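3.2 Raised refrigerators and what ends up under them

The second theme is floor clearance. We had not planned on it. The interview guide asked about shelves, counters, where the plates go, who puts away. Nothing on what the fridge stands on. But people kept bringing it up, first in Ornum and then in Clekcombe, so from the second round on it was added as a prompt (see 2.4).

Of the 87 households, most had the refrigerator straight on the floor. The rest had put something under it: bricks, a pallet, a metal stand with wheels, or a slatted wooden rack. We are mostly concerned with racks, as they make a shelf where there wasn't one. A brick does not. Coding was done by Entwistle and Motaung separately, then compared. Disagreements were mostly over pallets (is a pallet a rack? we said no).

Reasons given for raising the fridge fell into four groups. Mopping underneath. Keeping it off a floor that gets wet. Reaching the bottom drawer without kneeling, mentioned mainly by older residents. And the last group, which we coded as "inherited," where the stand was there when they moved in and no one had thought about it since. One respondent in Clekcombe: "It came with the flat. I'd have to empty the whole fridge to get it out, so it stays."
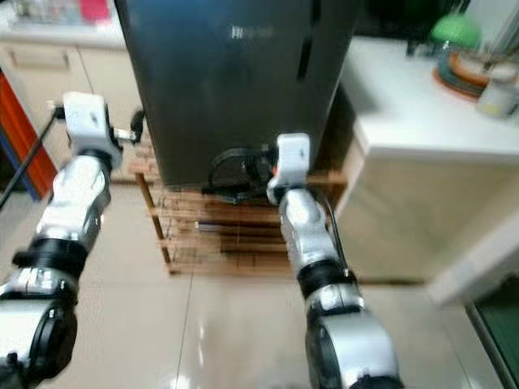
Storage in the rack was almost never the stated reason. It happened anyway. Once there is a gap between slats and floor, flat and long things migrate into it, and the ledge around the fridge base picks up the small stuff. Respondents listed trays, cords, umbrellas, rolled mats, a spirit level, shopping bags folded flat. We call these low-traffic items, following the terms in section 2. What they share is that they are used seldom and have no other home. Asked where the item "should" go, people often laughed, or named a closet that was already full.

Figure 3. Refrigerator on a slatted wooden rack, tiled floor, with a counter to the right. Note the items kept on and in the rack.

Compare the counter. Plates and small containers next to the fridge were in daily use and people could say right away what was there and why. For the rack they could not. Several had to bend down and look. In the Huna interviews this came up so regularly that Motaung started asking respondents to guess before looking; guesses were poor, and usually left out the oldest thing. We did not score this formally and should of.

Two points on cleaning. First, the mopping argument does not hold up very well in our notes. Households that raised the fridge to clean under it also filled the space, then had to clear it before mopping, and so mopped around it. Second, slats. Crumbs drop through and sit on the floor below where a broom won't easily reach. A respondent in Huna pulled everything out each Saturday, but she was an exception and said so herself.

A limit here: we only recorded what was in the rack on the day of the visit. Some tidying beforehand is likley, and our counts for this zone are probably low. Repeat visits were made to three homes only, too few to say much. The Matheson coding sheet has a field for "under appliance" but lumps stoves and fridges together, so a direct comparison with that work was not possible. We split them in Table 2.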